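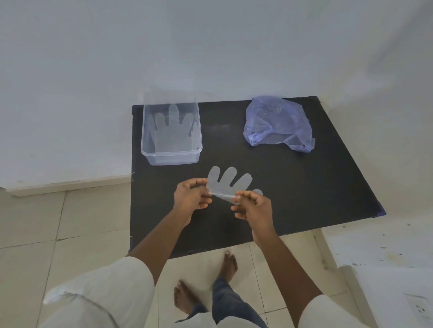 FOR IMMEDIATE RELEASE

Plostell County Board of Elections Adopts Revised Canvass Procedure for Absentee Ballots

PLOSTELL, 22 May 2020 — The Plostell County Board of Elections has adopted Procedure 24, a revised set of rules governing the receipt, verification, opening and canvass of absentee ballots. The procedure takes effect immediately and applies to the upcoming primary, to any special election called during the same cycle, and to the general election in the fall.

Procedure 24 replaces the interim instructions in use since the last municipal election in Clidano. It does not change who may request an absentee ballot, the deadline for requesting one, or the deadline for returning one. Those matters are set by state law and are outside the authority of the board.

The revision was prepared by Elections Director Naveen Solanki and Deputy Director Inês Guerreiro after a review of the Clidano canvass. That review covered 761 absentee envelopes that were set aside on first inspection. The largest share had been set aside under a paragraph of the interim instructions that did not say whether a missing date on the outer envelope could be cured by the voter. Different tables read the paragraph differently, and the envelopes had to be pulled and examined a second time.

"The old text left a decision to whoever happened to be at the table," said Solanki. "The new text assigns that decision to the board and says what evidence the board will look at when it makes it."

Principal changes

Receipt. Envelopes are logged on the day they arrive and placed in sealed batches. Each batch carries a control sheet showing the number of envelopes, the precinct or precincts represented, and the initials of the two employees who made the count. A batch may not be unsealed until its control sheet has been compared with the daily log. Where the two do not agree, the batch is recounted before any envelope in it is examined.

Verification. The signature on the outer envelope is compared with the signature in the registration file. One reviewer may accept a signature. Rejection requires two reviewers, who must be affiliated with different parties and who must record their findings separately. If they disagree, the envelope goes to the board. A reviewer may not take into account the style of handwriting in the address block or any mark made by the postal carrier.

Notice and cure. A voter whose envelope has a missing date, a missing signature or a signature that does not match will be sent notice by mail and, where the file contains a telephone number or e-mail address, by that means as well. Notice must go out no later than the next business day. The voter may cure the defect by returning a signed affidavit by mail, in person or at the drop box outside the county office on Livar Street. Affidavits received before the close of the canvass will be treated as timely.

Opening. Outer envelopes are opened and separated from the inner secrecy envelopes before any ballot is removed. The two steps may not be carried out at the same table. Employees who have handled the outer envelopes of a batch may not remove ballots from the same batch.
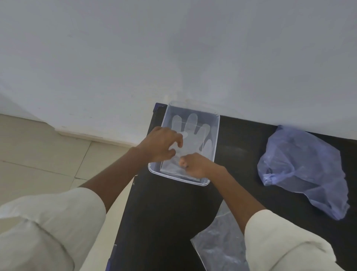
Workstation requirements are set out in Appendix C, which is new. Tables used for opening and separation must be cleared of all material other than the batch in progress, its control sheet and the supplies listed in the appendix. Pens with black or blue ink are not permitted on any table where ballots are exposed. Disposable gloves will be available to employees on request, and the appendix calls for them to be kept in a clear plastic tray toward the back of the table, each glove laid flat with the cuff facing the person seated there. Clear trays are specified throughout so that observers can confirm from their seats that no ballot or envelope has been set down in one. Trays are checked at the end of each batch, and the check is entered on the control sheet.

Observation. Each party and each candidate on the ballot may appoint observers to the canvass. Observers may be replaced during the day but may not exceed the number of tables in operation. They may raise an objection to any determination by stating the batch number and the ground for the objection. The objection is recorded verbatim and the envelope is held. Work on the remainder of the batch continues — the interim instructions required the whole table to stop, which was the cause of most of the delay in Clidano.

Reporting. Absentee totals will be released in batches of at least 2,000 ballots, except for the final batch, which may be smaller. The minimum is intended to prevent the release of totals from which an individual vote could be inferred in the smaller precincts. The county will also publish the number of envelopes received, accepted, held for cure and rejected, with a reason code for each rejection.

Adoption and comment

The board approved the procedure by a vote of 3 to 0. Chair Sérgio Barros and members Simão Vieira and Martim Garcia voted in favor. Vieira filed a short statement with the minutes asking that the notice-and-cure provisions be reviewed after the primary, with particular attention to the length of time between the mailing of a notice and the return of an affidavit.

Several written comments received during May asked the board to begin opening envelopes ahead of election day. The board took no action on this request. State law fixes the earliest time at which absentee envelopes may be opened, and the board has no power to vary it by local procedure.

Another comment asked whether observers could review signatures on a screen. Guerreiro said the county's verification software, licensed from Garcia Records, does not currently offer a view with the voter's date of birth and identification number removed. "Until it does, observers will see the envelope but not the file record," she said. Garcia Records has no connection with board member Martim Garcia.

Training on Procedure 24 is required for all permanent and seasonal staff assigned to the canvass. Staff who do not complete the training may be assigned to receipt and logging but not to verification or opening.

The full text of Procedure 24, including Appendices A through C, the batch control sheet and the cure affidavit, is available at the front counter of the Plostell County Board of Elections and on the county website under Elections, Rules and Procedures. Paper copies will be mailed on request at no charge.

Media contact: Inês Guerreiro, Deputy Director, Plostell County Board of Elections

###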